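Keeping an Eye on the Till: How Small Lenders Check Cash-Heavy Customers
Project report, second-year module in Banking and Compliance
Submitted 7th March

1. What we set out to do

Our group wanted to find out what happens after a bank agrees to take on a business that deals mainly in cash. Plenty is written about the forms filled in on the first day. Much less is written about the months that follow, when the car wash has opened its account and somebody has to decide whether its takings look like car wash takings.

We began with the grand title "Monitoring in the Modern Age". Our supervisor, Mandla Fourie, crossed it out in pencil and wrote "of what?" in the margin. The present title was agreed shortly afterwards.

2. The lender and its system

Cilside is a small savings and loans firm with 2 branches and a fondness for laminated notices. It let us look at a set of alerts with all names removed. The alerts come from a program called Tonex, which compares each deposit with what the customer said they expected to bank when they signed up. If the gap is too wide, Tonex raises a flag and a member of staff has to write a note before the flag will go away.

The note is where things get interesting. Tonex insists that the box contains text but has no opinion on what the text says. We read "fine", "seems fine", "spoke to him, fine" and, in one case, a full stop.

3. Method

We took 1230 alerts covering 90 days and sorted them by type of business, size of gap and quality of note. Sorting by quality meant agreeing on what a good note was, and this used up most of two meetings and a packet of biscuits. We settled on a plain test: could a stranger read the note and understand why the alert was closed?

Ramesh Dixit built the spreadsheet. The rest of us broke it and he built it again.

4. What we found

Most alerts were caused by customers who had guessed badly on the first day. A florist had put down the same figure for every month of the year, as if Mother's Day were a rumour. An ice cream seller raised nothing until June and then raised a flag whenever the sun came out. In neither case had anyone gone back and changed the expected figure, so the same alert came round again and the same person wrote "fine" under it.

Only 9 alerts had been passed up to the compliance officer. All of them had long, clear notes, which suggests that staff can write perfectly well when they think someone is going to read it.

5. What we would change

Expected takings should be looked at again after the first quarter, and seasonal trades should be allowed a seasonal figure. Tonex should offer a short list of reasons next to the free text box. We would also like it to refuse the full stop.

We did ask whether flags could be shared with other lenders. The answer was a long pause followed by a leaflet on data protection.

6. Limits of the work

We saw one lender and one program, and we never saw the customers. Our test for a good note was our own, and two of us marked more harshly before lunch. The spreadsheet and marking guide are held with the department's copy of this report.

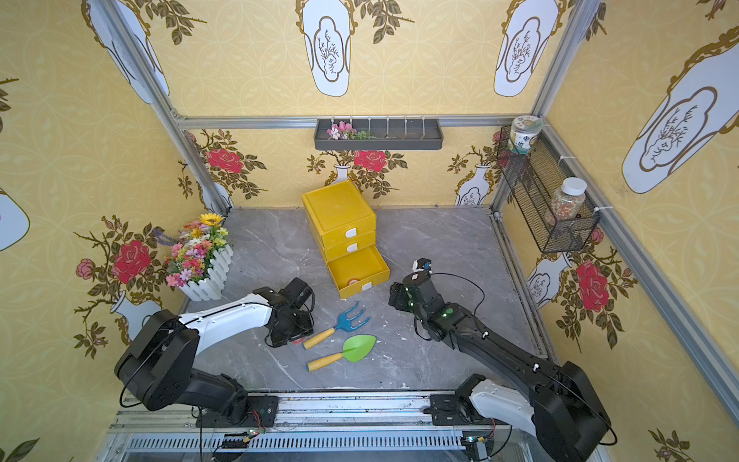 Mandla Fourie: I'd accept the point about seasonal figures, but section 4 needs a table showing how many of the repeat alerts came from the same accounts. Without it, I only have your word that the florist wasn't a one-off. Please add it before the final copy goes in, and say in section 3 who marked which notes.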